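Oferta de empleo: Técnico/a de planificación y compra de equipamiento robótico
Área de Automatización Doméstica y Asistencial
Centro Tecnológico Emuvska, sede de Nosstead

Referencia de la convocatoria: 1055
Tipo de contrato: temporal, vinculado al proyecto Tostgate
Jornada: completa
Incorporación prevista: marzo

El Centro Tecnológico Emuvska convoca una plaza de técnico/a para la planificación, presupuestación y compra de equipamiento destinado al proyecto Tostgate, dedicado a la manipulación robotizada de ropa de cama y prendas textiles en viviendas y residencias. La persona seleccionada se integrará en el Área de Automatización Doméstica y Asistencial, bajo la dirección de Győző Csizmadia, responsable del área.

Descripción del puesto

El proyecto entra en su segunda fase y debe renovar una parte considerable de sus medios. El plan de inversiones comprende brazos manipuladores, pinzas, sensores de fuerza, cámaras, ordenadores de control y mobiliario de ensayo, además del material fungible que consume el laboratorio. Hasta la fecha estas compras las han tramitado los propios investigadores, cada uno para su línea de trabajo, y el centro desea reunirlas en un calendario único.

La plaza tiene un contenido técnico y administrativo a partes iguales. Se requiere capacidad para leer una hoja de especificaciones, hablar con un fabricante sobre cargas, recorridos y repuestos, y redactar después una memoria justificativa que pueda aprobar la Unidad de Contratación.

Funciones

Elaborar el plan anual de equipamiento del proyecto y mantenerlo actualizado.
Recoger las necesidades de los equipos de investigación y traducirlas a requisitos de compra.
Solicitar y comparar ofertas, incluidos los costes de transporte, instalación, licencias, formación y mantenimiento.
Redactar pliegos técnicos y memorias justificativas.
Llevar el inventario de robots, pinzas y accesorios, con sus fechas de garantía y revisión.
Organizar la recepción y las pruebas de aceptación de los equipos en la sala Erdős.
Prever la reposición de piezas de desgaste, en particular dedos y almohadillas de pinza.
Presentar al responsable del área un informe trimestral de ejecución del gasto. 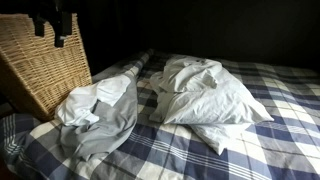

Las pruebas de aceptación merecen una mención aparte. Un equipo puede cumplir todo lo que promete el catálogo y resultar poco adecuado para el trabajo con tejidos, donde importan el grosor de los dedos, el agarre a baja fuerza y el espacio libre alrededor de la muñeca. Por ello, el centro exige que toda pinza se ensaye con textiles domésticos antes de firmar el acta de recepción. La persona contratada preparará el protocolo junto con el personal de laboratorio y asistirá a los ensayos —no se espera que programe los robots, pero sí que entienda lo que está comprando—.

Requisitos

Titulación universitaria o de formación profesional superior en ingeniería, mecatrónica, automatización o ámbito afín.
Experiencia mínima de cinco años en compras técnicas, gestión de laboratorio o planificación de equipos.
Manejo avanzado de hojas de cálculo.
Español a nivel profesional e inglés suficiente para negociar por escrito con proveedores.

Se valorará

Conocimiento de la normativa de seguridad aplicable a robots colaborativos.
Experiencia en proyectos con financiación pública y en su justificación económica.
Haber participado en la puesta en marcha de un laboratorio o de una célula robotizada.
Conocimientos sobre alquiler y arrendamiento financiero de equipos, modalidad que el centro estudia para los brazos manipuladores.

Condiciones

El puesto es presencial en Nosstead, con posibilidad de teletrabajo parcial una vez superado el periodo de prueba. El horario de entrada es flexible entre las 7:30 y las 9:30. La retribución se fijará conforme a las tablas salariales del centro, en la categoría de técnico superior. Se abonará además un complemento de 400 euros brutos mensuales por la responsabilidad sobre el inventario. Los desplazamientos a ferias y a instalaciones de proveedores correrán a cargo del proyecto.

Proceso de selección

La selección constará de una valoración de méritos, un supuesto práctico y una entrevista. En el supuesto práctico se entregarán a cada aspirante varias ofertas de un mismo tipo de equipo y deberá proponer una adjudicación razonada, con su presupuesto a varios años. La entrevista se celebrará en Nosstead o por videoconferencia, a elección de la persona candidata.

Presentación de candidaturas

Las personas interesadas deberán presentar, a través del portal de empleo de Emuvska, el currículum, una copia de la titulación y una carta de motivación de una página, indicando la referencia 1055. No se admitirán candidaturas en papel. Las consultas sobre el contenido técnico de la plaza se dirigirán a la secretaría del área, a la atención de Győző Csizmadia.

Emuvska aplica en sus procesos de selección los principios de igualdad, mérito y publicidad. Las personas con discapacidad podrán solicitar las adaptaciones que precisen para el supuesto práctico —basta con indicarlo en el formulario de inscripción—.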